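Chapter 4

Fingers, Pads and Pivots

What you'll need for this chapter: the two printed gripper bodies from Chapter 3, a strip of soft black foam, double-sided tape, a small screwdriver, a sharp knife and a few things out of your kitchen cupboard.

By now you should have a pair of gripper bodies that open and close when you squeeze them. If yours squeak, join the club. Mine squeaked for most of June and I got so used to it that I missed the sound when I finally put a dab of grease in the right place. (The right place is the pivot, not the trigger. I did the trigger three times first.)

I build mine in a shared workshop in Clirnville, on the upper floor of what used to be the Woldegiorgis bakery, and I've got half a shelf and one end of a table there. I'm telling you this so you know what sort of book you've bought. There's no lathe in this chapter and no clean room. Everything we do from here to Chapter 9 can be done on a table you have to clear again before supper.

The tool we're building is called the Foron. It's a gripper you hold in your hand, with the same fingers that will later go on the end of the arm, and I can't say enough for doing it in that order! When you hold the thing yourself you feel straight away what the fingers are good at and what they're hopeless at. You go to pick up a box, the box slides, and your wrist knows why before your head does. Bolt the same fingers on to an arm on day one and all you get is a dropped box and a long evening reading through your own code.

So we start at the business end, with the pads.

Bare plastic fingers are slippery. Try it before you stick anything on them: squeeze an empty tub by its sides and lift. You may get it off the table, but tilt your hand a little and away it goes. Foam fixes most of this. It squashes, it spreads the squeeze over a bigger patch, and it forgives you for coming in crooked. It also wears out, and it goes at the edges first, where the finger scrapes along whatever you're reaching past. I've been known to carry on with a pair of pads far longer than I should.

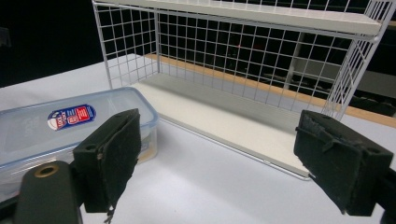
Figure 4.1 Foam-padded fingers, well worn, with a lidded container and wire shelf beyond.

Look at the edges of the pads in Figure 4.1 and then look at your own after a fortnight's use. Fraying is fine for a while. The middle of the pad does the holding, and as long as that's flat and still stuck down, the finger works. A strip hanging off the bottom is another matter, as it can get between the finger and the thing you're picking up, and then you're gripping a little rolled-up sausage of foam instead of a box. Snip it off or, better, change the pad.

To change a pad, peel the old one from the top down. Some of the tape will stay behind. Rub it with your thumb until it balls up, and keep at it, because any lump you leave will show through the new foam. Cut the new piece a touch too long, stick it down from the middle outwards, and trim the ends with the knife once it's on. Leave it overnight if you can bear to. I generally can't.

Keep a tally of how long each pair lasts. My first good pair managed 598 lifts and the next, from the very same sheet, gave up at 77. I blamed the foam. Kalkidan Belay, who shares my end of the table, blamed the way I'd taped it, and I'm sorry to say the pair she taped for me is still going strong.

Now for the pivots, which are my favourite part of the whole build.
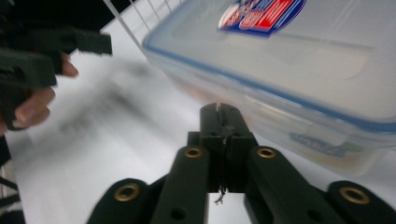 A pivot has two jobs. It has to let the link swing freely, and it has to stop the link wobbling from side to side while it swings, and those two jobs pull against each other all the time. My early Foron had plain holes in the printed plastic with a screw through each. They were lovely for 200 squeezes and then they went oval, and once a hole has gone oval the fingers stop meeting in the middle. These days I line them with brass. You can see four of the brass rings in Figure 4.2, two on the inner links and two further out, sitting in a shallow arch across the gripper. When you've fitted yours, hold the tool as it's held there, so you're looking from behind with the block in the centre, and compare left with right. If one ring sits higher than its partner, you've probably put a link in back to front. I've done it, you'll do it, and it takes five minutes to put right.

Fit the rings before you fit the links. Press them in with something flat, a bit of scrap wood will do, and go slowly. If a ring goes in at a slant, take it out and start again; forcing it will split the plastic along the printed layers, and then you're back in Chapter 3 with me, waiting for the printer. A ring that drops in with no push at all is too loose. One turn of thin tape round the outside usually cures it.

While you're in there, check for stray threads and bits of wire near the front of the block. They get everywhere, and one caught in a pivot feels exactly like a bad hole. I once rebuilt an entire left side over a hair.

For practice you want a lidded plastic food box, the see-through kind. It's light, it has flat sides, and the rim gives you something to aim for. I put mine next to a wire rack so there's something to bump into, and I use my Udetti desk lamp to throw a bit of light from the side. Start with the box square to you. When that gets dull, turn it to a slant and come at it again without moving your feet.

Exercise 4.1 asks for 46 lifts in one sitting. It sounds a lot, and by the end your hand will be tired, so take your time over it. Write down each drop and which way the box went. We'll need that list in Chapter 5, when we come to setting the squeeze.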